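Produce bags: rinse and reuse, or straight in the bin?
Forum: Kitchen and Pantry
Started 22 Sep 2020

Virkgate wrote:
Evening all. I've got a drawer that no longer shuts because of the light plastic bags I keep saving from the fruit and veg shop, and my other half has declared war on it. I like to give them a rinse, hang them over the tap and use them again, the way my gran always did (she ironed wrapping paper too, so perhaps it runs in the family!). My real question is about keeping veg in them. Do you leave your capsicums in the bag they came home in, or tip everything out the minute you're in the door?

Lunberg wrote:
Tip them out, every time. I left a bag knotted at the back of the crisper in May and what I found at the end of it was more soup than vegetable. Mine go loose in the drawer on a folded tea towel now and they last a good deal longer, and the colour stays lovely.

Choo wrote:
I'll have to disagree with Lunberg, very fondly. Loose in my fridge they go wrinkly in no time at all, it's an old thing with a fierce fan and it dries out anything that isn't covered. I keep them in the bag with the top left wide open and the handles flopped over, never tied. A dry bit of paper towel in the bottom helps. I get 4 days more out of them that way, easily, and I've been doing it since we moved in.

Lunberg wrote:
Fair enough, Choo, though I'd still say the fan is your trouble there and the bag is only covering for it. Have you tried turning the fridge down a notch?

Choo wrote:
I have, and then the milk sulks.

Trodon wrote:
Bit of both here. Open bag on the counter if we're eating them in the next day or two, loose in the crisper if not. As for the drawer, Virkgate, I sympathise. When we cleared out Mum's pantry we stopped counting at 212 bags, all folded into tidy little triangles, and I didn't have the heart to throw out a single one. They're in my laundry cupboard now. The ones with handles are the best of the lot for bin liners, and the patterned ones I save for sending tomatoes next door.

Virkgate wrote:
Triangles! I'm going to try that tonight. I think I'll go with Choo's open top for this week's lot, there's red in the bag already and I've put off deciding long enough. Handles down, nothing tied.

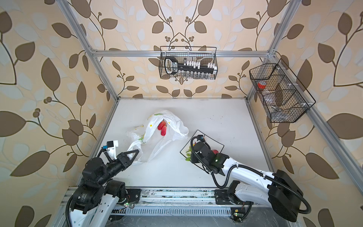 More threads in Kitchen and Pantry
Freezing sliced capsicum without it going to mush
Tea towels: how many is too many?
Best way to fold bags into triangles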